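Home | Forums | Aging at Home | Tech and Gadgets | Log in

Smart lock vs. lockbox for my mother's place

3 min read

dindham_dave
My mother is 84 and lives alone in Dindham. She has a home aide mornings, a neighbor who checks in, and me on Saturday. Right now there are too many copies of her front door key out there and I don't know where all of them are. I'm choosing between a Wendis keypad lock and a plain lockbox on the porch rail. The lock is a lot more money once you add the installer. Has anyone done either one for a parent?

porchlight62
We did the keypad for my dad. Each aide gets her own code and when one leaves the agency we delete it. Dad still uses his regular key and never touches the keypad. Batteries have been fine, but put a reminder on your phone.

K_Marlow
Lockbox. It has no batteries and no app, and the fire department here will keep the code on file if you ask them. I don't see what the lock gets you for the money.

porchlight62
It gets you a record of who came in and when. The agency billed us for two visits that weren't made and we could show it.

K_Marlow
You can get that from a sign-in sheet on the fridge.

porchlight62
A sign-in sheet says whatever the person writes on it.

retired_rn_446
Both of you have a point, but ask your mother first. I did home visits for years and a lot of people in their eighties do not want their kids getting a notice every time the door opens. One lady had her son take the whole thing off. If you go with the lock, find out if you can turn the alerts off and only look at the record when there's a problem.

dindham_dave
Fair. I brought it up with her last night. She is fine with the aide having a code. She does not want me "watching the door," her words. She also wants to keep a metal key no matter what.

tworivers
Check if your county has a home safety grant. Ours pays up to 1,000 dollars for grab bars, railings, door hardware and so on, and they counted a Skuvell lock as door hardware. You need a quote before you buy. If you buy first they won't pay you back.

K_Marlow
Those grants take months. She needs something now.

tworivers
Mine took 3 weeks. It depends on the county.

lena_b
Whichever you pick, tag the spare keys by color. My aunt can't read the little paper labels anymore but she knows colors.

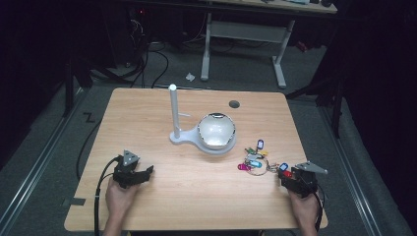
Keys on one ring with plastic tags

K_Marlow
Agree on the tags. Don't write the address on them.

dindham_dave
Good idea, I'll get some. Does anybody know if the Wendis fits an older door? Hers is thick and the deadbolt sits high.

porchlight62
Measure the door thickness and the distance from the edge to the center of the deadbolt hole. The specs should list both. We had to have the hole opened up a little and the locksmith did it the same visit.

retired_rn_446
Also look at the size of the numbers on the keypad, in case she ever locks herself out and has to use it. Some only light up after you press them.

dindham_dave
OK. Plan for now is a lockbox this week so the aide can get in, then call the county about the grant and get a quote on the lock. I'll collect whatever old keys I can find and have the deadbolt rekeyed.

K_Marlow
Rekey before you fill the lockbox or you'll be buying copies twice.

Last updated: October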